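Home News Local Business Weather Contact

Power back on in most of Skundton after weekend outage

Last updated: 2021-03-08

Power is back for most of Skundton after an outage that started Saturday night and dragged on well into Sunday. Crews still working on the last two streets by the river, 165 homes there without electricity as of this morning.

The utility, Breller Electric, blames a failed transformer at the Prornport Road substation. No injuries. No fire, despite what was going around online Saturday night - the smoke people saw was from the transformer itself and it was out before trucks got there.

Lights went off across the east side first, then downtown. Most of downtown came back in 30 minutes. East side had a much longer wait, with some blocks coming on, droping off again and then staying dark until Sunday afternoon. Breller says the second drop came when crews moved load onto an older line that could not carry it.

The Khamphan Market on Main Street closed Sunday and threw out most of its frozen stock. Open again today, but no ice cream and very little meat until the Wednesday truck. The pharmacy next door ran on a generator and stayed open the whole time. The library was shut Sunday as usual and reports no damage, though the public computers are down until someone can reset them.

Schools are open today on a normal schedule. Buses for the river streets are running 15 minutes late because of utility trucks parked on the hill. Parents should expect the same tomorrow morning.

The warming center at the high school gym stays open tonight. Cots, coffee, phone charging. Pets allowed in carriers. Use the side door by the parking lot, the front is locked after 6 p.m.

Breller is asking customers who are still out to switch off electric heaters, ovens and dryers before service returns, and leave one lamp on so they know when it does. Big appliances should go back on one at a time. Heaters should be plugged straight into the wall and not into a power strip - the fire department says the same, and repeats it every winter.

Food in a closed fridge is generally safe for four hours without power. After that, throw out milk, meat, eggs and leftovers. Dont taste anything to check.

Claims for spoiled food can be filed at the Breller office on Main Street or by mail. Bring receipts if you have them. The company has not said if it will pay, only that it will look at each claim. It did not answer a question about the age of the transformer.

A permanent replacement is planned for April. Until then the substation is running on a temporary unit, and short planned outages are possible on the east side, with notice left on doors the day before.

Contact the newsroom | Copyright 2021 | Back to top
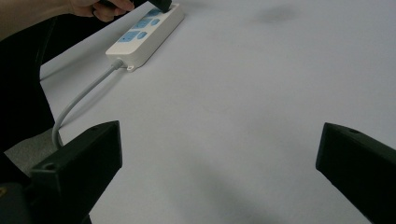

A white power strip with light-blue sockets. Heaters should go straight into a wall outlet.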